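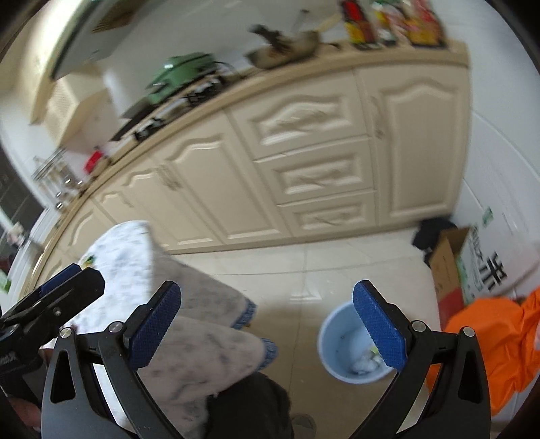

생활 팁 > 거실·TV

TV 채널 정리, 저는 이렇게 해요

저희 집 TV는 전원만 켜면 홈쇼핑부터 나왔어요. 채널이 228개나 잡히는데 식구들이 진짜 보는 건 34개더라고요! 나머지를 매번 넘기다 보니 리모컨 건전지만 닳고… 그래서 4월에 마음먹고 싹 정리했습니다.

먼저 일주일 동안 본 채널을 종이에 적어 두세요. 머리로만 떠올리면 꼭 빠뜨려요. 저는 아침 뉴스 채널을 깜빡하고 숨겼다가 다음 날 아침 7시에 한참 헤맸어요(남편한테 한 소리 들었습니다).

그다음 설정에서 '채널 편집'으로 들어가 안 보는 걸 숨김 처리합니다. 삭제 말고 숨김이요! 삭제하면 나중에 채널 검색을 처음부터 다시 돌려야 하거든요. 저희 셋톱박스는 Mostaleo 건데 메뉴가 '환경설정' 안쪽에 들어 있어서 찾는 데 좀 걸렸어요. 친정에 있는 Fedard는 리모컨 옵션 버튼을 길게 누르면 바로 뜹니다.

애들 있는 집은 시청 연령 제한도 이때 같이 걸어 두면 편해요. 초기 비밀번호 0000은 꼭 바꾸시고요. 우리 막내는 하루 만에 풀었어요ㅎㅎ

드라마 대사가 안 들릴 땐 볼륨보다 음성 모드를 먼저 보세요. '뉴스'나 '음성 강조'로 바꾸면 밤에도 훨씬 나아요.

리모컨은 마른 천으로 한 번 닦고, 버튼 틈은 면봉에 소독용 알코올을 살짝만 묻혀서 훑어 주면 됩니다. 건전지는 빼고 하세요.

댓글 175 | 스크랩 191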